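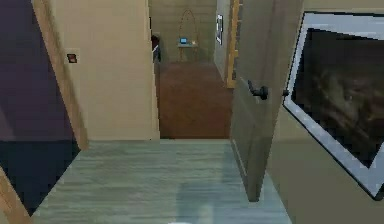
Octobre, 23 h 40. Dépouillement terminé pour la partielle de Jasbridge. La liste Konent l'emporte de 301 voix au second tour. L'écart est inférieur à celui que je prévoyais, la participation ayant baissé dans les deux bureaux du nord.

Noté pour mémoire : le report des voix de Talto s'est fait de façon très inégale. Bon dans le centre, presque nul dans les quartiers de la gare, où les bulletins blancs progressent nettement. Mon modèle supposait un report uniforme – hypothèse à abandonner. Refaire le calcul bureau par bureau quand les procès-verbaux seront en ligne.

Deux réclamations inscrites au procès-verbal, l'une sur l'affichage, l'autre sur une procuration refusée à l'ouverture. Ni l'une ni l'autre ne porte sur un nombre de voix susceptible de changer le résultat. Un recours reste possible, je n'y crois guère.

Le parti Li ne donne aucune consigne pour la suite et réserve sa position sur le budget. Sans ses deux sièges, Konent n'a pas de majorité au conseil. La négociation portera sans doute sur la régie de l'eau – le seul point commun aux deux programmes.

À vérifier demain matin : le taux d'abstention du premier tour, recopié trop vite, et le total des inscrits.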